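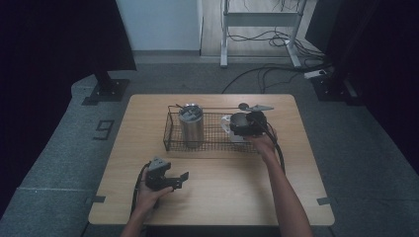 How often should a pair of hand-held grippers be serviced?

At our workshop every pair gets a short check before the first session of the day and a full strip-down after 99 hours of use, sooner if the jaws have started to feel gritty or uneven.

About Stindum

Stindum looks after the small gear that robot people lean on every day: hand-held grippers, their jaws and pads, the cables that run up the arm, and the tables and stands that make up a work cell. We started in a rented bay in Wogan with one bench and a drawer of springs, and we've since spread into the unit next door (the kettle stayed where it was, so everybody still ends up in the old bay by ten o'clock).

Most of our customers come to us with a cell that used to behave and now doesn't. We'll set it up again from the floor: table squared to its marks, stands back in position, cables routed so an arm can reach right across without tugging, and then both grippers opened and closed through their full travel until left and right feel the same in the hand. It's slow, fussy work and we're rather fond of it.

Pads are the part that wears, so pads are what we keep most of. Last year we fitted 3,432 of them, and we put the old ones in labelled bags and send them home with the job, as plenty of labs like to see how their own wear is going.

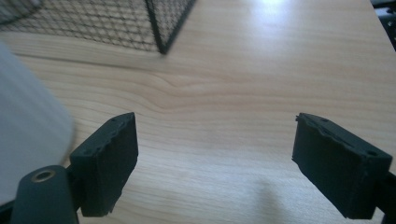 Gripper fingers open over the tabletop, with a mesh container behind.

Our Cliven service plan covers three visits a year, with phone help in between, and we'll happily talk you through a loose linkage over the phone if that saves you the freight. Sornstead is our loan kit, a matched pair in a padded case, and it goes out the same day yours come in so your bench isn't sitting idle. We have 91 labs and teaching workshops on our books at the moment, from big university programs down to one very keen high school, and we love hearing from new ones!

The workshop is open weekdays from eight until four. Drop in if you're nearby, and bring the cables along with the grippers, please.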